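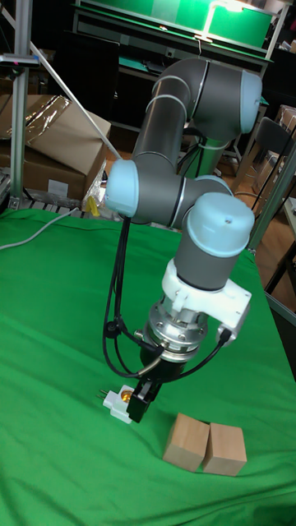

Zorard publishes free good-practice guide for small robot arms on shared benches

NISTON, 3 June 2018 — Zorard is very pleased to announce the publication of its first good-practice guide for people who work with small robot arms on tables and benches, in the kind of rooms where other people are also trying to get something done. The guide is called the Niston Bench Guide, after the town where most of it was written and argued over, and anyone may download it, print it and pass it along at no charge.

We have wanted to do this for a long time. Large factory robots have had rules around them for decades, and the people who run them tend to be trained, supervised and well looked after. The small arms are a different story. They turn up in workshops, teaching labs and back offices, often bolted to a table by whoever had a wrench that afternoon, and the habits that grow up around them are passed on by word of mouth. Many of those habits are very good! Some of them made us wince a little, and a few of those were our own.

The guide was put together with two partners, Brennan, who build and repair grippers, and Dornach, who run training courses for technicians and were kind enough to lend us their classroom through a long and rainy November. Before a word was written, the three of us collected 235 written comments from people who use these arms in their daily work. We read every one. A good number were about emergency stops, as you might expect, but the largest pile by far was about cables.

So cables get a chapter to themselves, and it is the longest in the book. It asks that every cable running along an arm be given enough slack for the full turn of each joint, that this be checked by moving the arm slowly by hand or at its lowest speed before any program is run, and that loops near the gripper be looked over at the start of each shift for rubbing and pinching. Cables lying on the work surface should be kept out of the arm's reach or fixed down. None of this is new or clever, and we make no apology for that — it is simply what our commenters wished somebody had told them in their first week.

There are nine chapters in all. After cables come mounting and brackets, grippers and fingers, choosing a table surface, handling everyday objects, speed limits near people, stopping and restarting, keeping a log, and teaching newcomers. Each one ends with a single page of checks that can be pinned up beside the bench, set in large type so that it can be read from a standing position by those of us who have reached the age of needing glasses.

The chapter on everyday objects deserves a mention, as it caused the most friendly disagreement. More and more benches are being used to practice picking up ordinary household things such as plugs, adapters, blocks, cups and the like. We settled on a few plain rules. Anything electrical that is used as a practice piece should be kept apart from parts in real use, marked so that it cannot wander back into somebody's kitchen, and never put into a live outlet by an arm unless a person qualified to do so has approved the setup in writing. Metal prongs and pins should be checked for bending after each session, and a piece that has been dropped or squeezed hard should be retired. Wooden blocks are far more forgiving, but they do shed splinters in time, and the guide suggests looking them over whenever the gripper fingers are cleaned.

On table surfaces we took a gentler line. Cloth, rubber matting and bare board all have their friends, and the guide asks only that the covering lie flat, be fastened so that a gripper cannot gather it up, and be of one plain color where a camera is being relied on. Brennan would have liked us to be stricter here, and they may well get their way in the second edition.

We should be clear about what the guide is and what it isn't meant to do. It carries no legal force. It does not replace the instructions that came with your arm, nor any safety law or formal standard that applies where you work, and if the guide and the law ever seem to disagree, please follow the law and then write and tell us. We see it as a helpful neighbor to those documents, written in everyday words for people who may never have had the chance to read them.

To help it on its way, Zorard has printed 200 spiral-bound copies, which will be sent free to schools, training centers and small workshops that ask for one. Dornach will also be adding a short session on the guide to its regular technician course, and people who have already taken the course are welcome to come back and sit in.

Comments on this first edition will be welcome until the end of November, and a revised edition will follow once we have worked through them. Please don't feel that your comment has to be long or polished. Some of the most useful ones we had were a single line.

About Zorard

Zorard is based in Niston and helps small organizations set up and look after bench-top automation. The company offers site visits, written reviews of existing setups and a repair service for arms and controllers.

Requests for printed copies, review copies and interviews may be sent to the Zorard press office in Niston. Please include a postal address and the number of copies you would like.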